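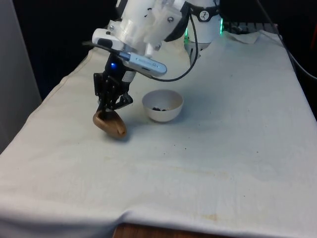

The small white bowl on the kitchen table, cloth on for once.

I've been eyeing off the Pradden bowls for ages, and when my local homewares shop knocked the price down to $14 each in September I caved and bought two. Then I went back for more, so that tells you how this review is going to go!

They're plain white, rounded in the body, with a bit of a flare at the rim, and that flare is my favourite thing about them. You can pick one up with your thumb and a finger when your hands are covered in flour (mine always are) and it doesn't slide away on you. My old straight-sided Sudero ones were forever ending up in the sink in pieces.

Mostly I use them for the little bits and pieces. Seeds for the top of a loaf, salt, the scraps off the chopping board, a spoonful of sugar for someone's cuppa. Dark stuff shows up really well against the white, so you can see when you're nearly out. They've been through the dishwasher more than 35 times by now and the colour hasn't gone grey or dull at all.

Grumbles? They don't stack as neatly as I'd like, because the rims catch, and a pile of four has a definite lean to it. The bottom of mine was a little rough too, and it left a faint scratch on my timber bench before I gave it a rub with fine sandpaper. I keep a tablecloth under them now when we've got people over. And they're too small for cereal, whatever the box says. My teenager had three goes at it and gave up.

Four stars from me, and I'd still buy the bigger size if they ever bring it back in.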